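## Unit 2: Recording Demonstrations by Teleoperation

Course handout, Robotics Laboratory, Darnenport

In this unit, students guide the arm by remote control through a tidying task: a garment is picked up from a sofa and placed in a basket. Each pair submits 40 demonstrations by the end of April.

**Before recording**

- Return the arm to its home position and open the gripper fully.
- Confirm that the wrist camera is streaming.
- Change the starting fold of the garment between demonstrations.

**During recording**

The operator moves at a steady pace and avoids pausing above the basket. Long pauses are learned along with the motion. A demonstration may last up to 44 seconds; longer ones are discarded and repeated. The second student keeps the log and stays outside the reach of the arm.

Hand guiding, covered in Unit 1, is not permitted for this exercise. The student's hands would enter the wrist view and would be absent when the policy runs alone.
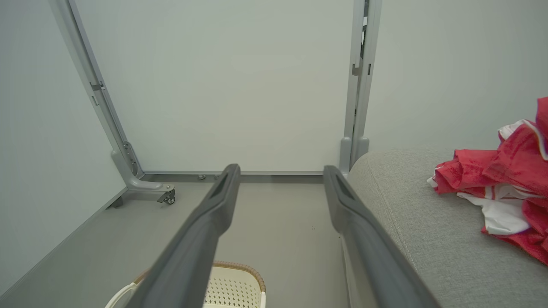 **Should a failed grasp be deleted from the set?**

Keep the demonstration if the operator recovers and completes the task, and mark it "recovery" in the log. Delete it if the garment is left on the floor.

**Submission**

Upload the recordings and the log to the Nudus folder. Late sets lose 20 percent of the unit grade.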